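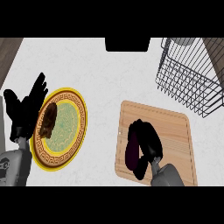 I have been trying to work out whether meal planning saves money, and I'm getting less convinced by the month.

The claim is everywhere. Write down your dinners for the week, buy only what's on the list, and the savings pile up. The newsletter I signed up for last October put a number on it: $248 a month for a household of 2. No source, no grocery bill, no mention of what these people were eating before. If you used to order takeout every night then sure, a list on the fridge will look like a miracle. We didn't.

So I kept receipts. For 13 weeks I planned every dinner, mostly with an app called Sung, which a coworker swears by. Then I compared the total with the same stretch the year before, when I shopped the way my mother did – walk in, see what's cheap, figure it out at home. The difference came to $38 over the whole thing, in favor of planning. Prices had gone up in between, so maybe it was a little better than that. I also had one week in there when we were visiting family and bought almost nothing, so maybe it was worse.

What the plan did do was make me buy things I would never have bought. A recipe wants two tablespoons of tahini, so now I own a jar of tahini. It wants fresh dill, and fresh dill comes in a bunch the size of a bird's nest. Shopping without a plan, I'd have seen the price of dill and made something else. 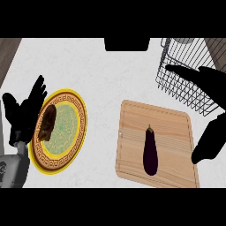 Reece Hulme, who writes the Prirolcombe food column I usually agree with, says the real saving is in waste. You throw out less when everything has a job. I'd like to believe it, but my plans fell apart by the middle of most weeks. Somebody works late, somebody had a big lunch, and the chicken that was supposed to be Thai curry sits there with its deadline coming up. Having a job on paper didn't keep it fresh.

I'll give the other side this much: I spent less time staring into the fridge at six o'clock. That's worth something to people with small kids, and if they told me so I wouldn't argue. But it's a different claim from the one on the newsletter, and it doesn't come with a dollar sign.

For now I'm planning three dinners a week and leaving the rest alone. Beans, eggs, whatever is marked down. I canceled Sung and I'm still getting their emails. If anyone has kept receipts for a full year, both ways, I'd like to see them – the bad weeks too.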